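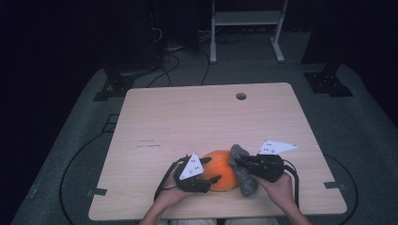
Unit 4: Handling work and the demonstration bench

These notes accompany the fourth unit of the module on automation at the workplace. They assume the material on task analysis from Unit 2. The site discussed throughout is the Flestcombe returns depot run by Braleck, where soft goods and small household items are checked, sorted and put back into stock.

4.1 Background to the case

Before the change, returned items at Flestcombe were handled at long benches by staff graded as returns sorters. A sorter opened the parcel, took out the item, judged its condition, turned it to find the label and placed it in one of several trays. The work was paid by the hour with a bonus tied to items cleared.

Braleck then bought a sorting cell from Pradura. The cell can lift rigid boxed goods without difficulty. Soft, hairy or rounded items are harder: they change shape when gripped, they hide their own edges and they roll. The supplier's answer was to train the cell on recorded demonstrations, and the people chosen to give them were existing sorters.

The new post is called demonstrator. It carries the same contract as the old one but a different working day.

4.2 The task as performed

The demonstrator works at a small table with a hand-held gripper in each hand. Items are picked up, passed, turned or set down using the grippers alone. The fingers do not touch the item. Marked plates on the grippers allow their position to be followed, and a cable runs from each one.

Three features of the task matter for the analysis.

(a) Loss of touch. A sorter judges fabric largely by feel. With a gripper, pressure is sensed only through the handle, and slip is noticed by eye. Demonstrators at Flestcombe reported in interviews that they looked at the jaws far more than they had ever looked at their own hands.

(b) Two-handed holding. Round items are commonly held between both grippers, one on either side. Each hand must match the force of the other. An uneven push turns the item or drops it.

(c) Regularity. A sorter is free to vary the method from one item to the next. A demonstrator is asked to keep to an agreed method, and to repeat the attempt if it is departed from. A fumbled pick that would cost a sorter a moment is logged as a failed recording.

4.3 Soft items

Long-pile goods are treated as a separate class in the Pradura work instructions. The pile gives way before the body of the item does, so the jaws may close on fibre only. An item held in this way tends to swing or slide out when lifted. The instruction is to close the jaws upright, press down into the pile until resistance is felt, and pause before lifting.

Where a second item lies close behind the first, the other gripper is used to hold it back or to take it next. Demonstrators are told to finish one movement before beginning the other. Several found this harder than the gripping itself, having spent years learning to overlap the two.

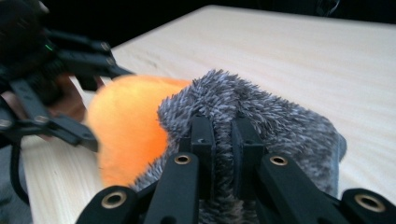

4.4 Output and its measurement

The depot set a target of 300 accepted recordings per demonstrator per week. An accepted recording is one that passes a later check by a reviewer at Pradura. Rejected recordings do not count, and in the first period the demonstrator was not told the reason for rejection.

By the end of October the depot had sent 1530 accepted recordings. The figure was reported to staff as a site total only. Sorters had been used to seeing their own count at the end of a shift, and the absence of it was raised at the first review meeting. Individual figures with a rejection code were introduced afterwards.

Note the shift in what is being measured. The sorter's output was cleared stock. The demonstrator's output is a record of movement, and its value is decided elsewhere, at a later time, by a person the demonstrator does not meet.

4.5 Physical load

Lifting is reduced, as the items are light and come to the table one or two at a time. Static load rises. The forearms are held forward and slightly raised, the weight of the gripper is carried at the wrist, and the cable adds a small steady drag. The depot limits continuous gripper work to 43 minutes, followed by a change of task. Seat height is adjusted so that the near edge of the table is below the elbow.

4.6 Skill and grading

Balogh's framework, set for Unit 3, separates skill that stays with the worker from skill that is passed into equipment. The demonstrator's post fits neither part cleanly. Knowledge of how soft goods behave is drawn from the sorter and stored in the recordings. At the same time, handling the grippers well is a skill that did not exist at the site before, and it takes weeks to acquire.

Points in dispute at Flestcombe:

Whether the post should be graded above returns sorter.
Whether a demonstrator may refuse recording work and return to the benches.
Whether recordings may be used at other Braleck sites without further payment.
What happens to the post once the cell handles soft goods at the required rate.

The agreement in force covers the first 2 points. The others were deferred.

4.7 Preparation for the seminar

Read the work instructions for long-pile goods in the unit folder and draw up a task analysis in the Unit 2 format, with one column for the sorter and one for the demonstrator. Mark each step at which a judgement is made, and state who makes it. Bring a printed copy.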